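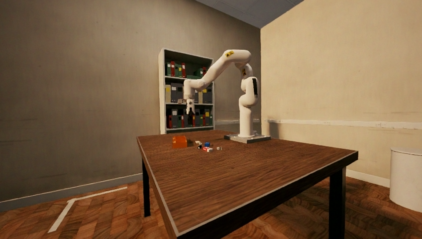 The tabletop setup in the simulator, arm over the table, gripper empty.

Hunau table tasks: FAQ for people recording demos

Put together by Janaína Bezerra. Fixes and additions go to Haruto Ikeda. Last touched in March, so some of the menu names may be old.

What are we collecting?
Short demonstrations. You drive the simulated arm, it does a small tabletop job, the run gets saved. The policy trains on those runs. Everything is in sim for now, no real hardware in this batch.

How many do we have?
1149 saved, 433 passed review. Yes, big gap. Most of the rejects are from the early weeks when the reset was broken.

How many do you need from me?
Up to 112 per person. After that we'd like someone else's hands on it. Too many from one driver and the policy picks up that driver's habits.

What counts as one example?
Reset to end of task. One item, one goal. If you moved two items that's not one example, that's a mess, please discard it.

Which item do I move?
Whatever the prompt line says. Don't pick your own. If the prompt names something you can't find among the small items, hit skip and put the scene number in the notes.

Do I have to start from the same pose?
No. Reset gives you a start pose with the gripper up off the table. Small changes before you begin are fine, even good. Just don't start recording with the fingers already around something.

The table looks different from yesterday. Bug?
Probably not. Plovunano swaps textures and lighting between sessions, walls and floor too. Item positions get shuffled. If the arm is floating or half inside the table, thats a bug, report it.

Can I bump the orange container?
Light touch, keep going. If it slides or tips, discard. Same for the other items on the table.

What about the shelf with the binders?
Background. Nothing to pick up there. Keep the forearm from swinging back into it though, collisions get logged and the run fails review.

I dropped the item. Keep or toss?
Keep it IF you picked it back up and finished. Recoveries are useful and we don't have enough of them. Tag it "recovered". If it went off the edge of the table, toss.

How fast should I go?
Steady. Slow is ok. Long pauses are not, the policy learns to sit there. If you need to think, think before you press record.

Can I trim a run afterwards?
Start and end only. No cuts in the middle, it breaks the timing between camera and joint data and the loader chokes on it.

Who reviews?
Haruto plus whoever is free on the Pryor side. Every run gets 2 looks. You'll see pass, fail or "ask". Ask means we want to know what you were trying to do, so check your messages.

Mine failed and I don't see why.
Open the run, look at the log tab. Usual reasons: collision, wrong item, goal not reached, dead time at the start. Log clean? Write to Janaína with the run number.

Where do files go?
They upload to Doludetti by themselves when you close the session. Don't kill the window while the bar is moving. If the upload hangs, leave the local copy alone and tell us, dont re-record.

Can I use a mouse instead of the handheld controller?
Not for saved runs. Fine for practise. Mouse paths come out jerky, reviewers will bounce them.

Will there be other tasks?
Stacking is next. Setup notes aren't done yet, will link from this page.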